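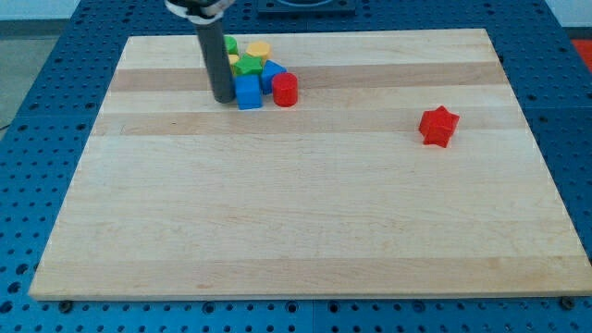
파란 타공 상판 위에 놓인 목재 판

홈 | 상영작 | 원작 읽기 모임 | 자주 묻는 질문 | 오시는 길

타사우 극장 '원작과 영화' 상영회 자주 묻는 질문

인쇄하기 | 이메일로 보내기

안녕하세요, 타사우 극장입니다. 4월 상영회를 앞두고 전화와 메일을 정말 많이 보내 주셔서(고맙습니다!) 자주 물어보시는 내용을 여기에 모아 두었습니다. 조금 길어도 차라도 한 잔 곁에 두고 천천히 읽어 주세요.

어떤 영화를 상영하나요?
그레테 스토우고르(Grethe Stougaard)의 장편소설 '쿠드비'를 옮긴 동명의 영화입니다. 바닷물이 드나드는 섬마을에서 등대 일을 물려받은 자매의 이야기인데, 소설을 먼저 읽으신 분들은 첫 장면부터 반가우실 거예요. 연출은 마를렌 튀르코트(Marlene Turcotte) 감독이 맡았습니다.

책을 안 읽고 가도 괜찮을까요?
그럼요, 괜찮습니다. 저희 직원 중에도 영화를 먼저 보고 그날 밤 책을 펼친 사람이 있답니다. 다만 소설이 381쪽이라 주말 하나면 넉넉히 읽으실 수 있으니, 여유가 되시면 한번 도전해 보세요. 편지가 오가는 중반부는 영화에서 꽤 짧아졌기 때문에 책으로 읽는 재미가 따로 있습니다.

결말이 원작과 다르다던데 사실인가요?
네, 다릅니다. 어떻게 다른지는 여기서 말씀드리지 않을게요! 읽기 모임에서도 의견이 팽팽하게 갈렸는데, 저는 아직도 책 쪽에 마음이 조금 더 기웁니다. 상영 뒤 이야기 시간에는 결말 이야기가 자유롭게 나오니, 아직 모르고 싶으신 분은 먼저 나가셔도 전혀 실례가 아닙니다.

상영은 언제 하나요?
4월 한 달 동안 매주 화요일 저녁 7시에 히버트관에서 상영합니다. 문은 6시 반에 열고, 예고편 없이 본편을 바로 시작하니 조금 서둘러 와 주시면 좋겠습니다. 늦으셨을 때는 뒷문 쪽 직원이 조용히 안내해 드립니다.

좌석은 지정석인가요?
히버트관은 300석이고 모두 자유석입니다. 일행이 많으시면 일찍 오시는 편이 마음 편하실 거예요. 휠체어석은 맨 뒷줄 통로 옆에 있는데, 예매하실 때 메모란에 적어 주시면 미리 비워 두겠습니다.

아이와 함께 봐도 될까요?
12세 이상 관람가입니다. 무서운 장면은 거의 없지만 폭풍우가 치는 대목의 소리가 제법 큽니다. 소리에 예민한 아이라면 스피커에서 먼 가운데 자리를 권해 드려요.

자막은 어떻게 나오나요?
모든 회차에 한국어 자막이 들어갑니다. 섬 사투리로 부르는 노래 가사까지 빠짐없이 옮겼으니 귀와 눈을 함께 열어 두고 즐겨 주세요.

속편도 나오나요?
소설은 네 권짜리 연작이고, 이번 영화는 그중 첫 권만 다룹니다. 둘째 권 '델로우'의 영화화 소식은 저희도 손꼽아 기다리고 있지만 아직 들은 것이 없습니다. 소식이 오면 이 페이지에 제일 먼저 올릴게요.

책은 극장에서 살 수 있나요?
매표소 옆 작은 서가에서 1권과 2권을 판매합니다. 빌려 읽고 싶으시면 읽기 모임 책장을 이용해 주세요. 연필로 밑줄이 그어진 책도 있는데, 앞서 읽은 분의 마음을 엿보는 맛이 꽤 쏠쏠합니다.

표를 바꾸거나 취소하고 싶어요.
상영 전날 저녁까지는 수수료 없이 바꾸거나 취소하실 수 있습니다. 예매 번호를 준비하신 뒤 매표소 내선 951번으로 전화 주세요. 당일에는 환불이 어렵지만 다른 분께 표를 양도하시는 것은 언제든 괜찮습니다.

인쇄하기 | 이메일로 보내기

이전 | 목록 | 다음 | 맨 위로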